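# Flirnlow: simulated tabletop episodes for a two-handed humanoid

Welcome, and thanks for stopping by!
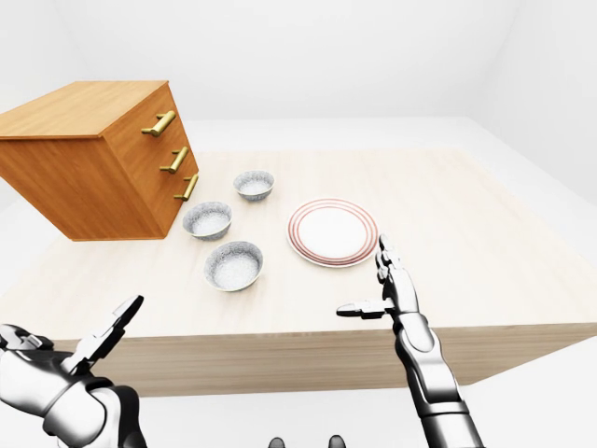 We built this set at Kinddale to see whether a policy trained only on rendered bowls and plates would hold up when we changed the colour of the light. It holds up fairly well (nearly 65 per cent success, against 40 for our old Tronach baseline).

- Episodes: 2,305
- Random seeds: 3

Please don't train on the August split, it's for testing.

Comments

ahonen_fan: Does the loader work on Windows?

Ernő Veres: It does, just update first!

Contact Kinddale | © Kinddale | Back to top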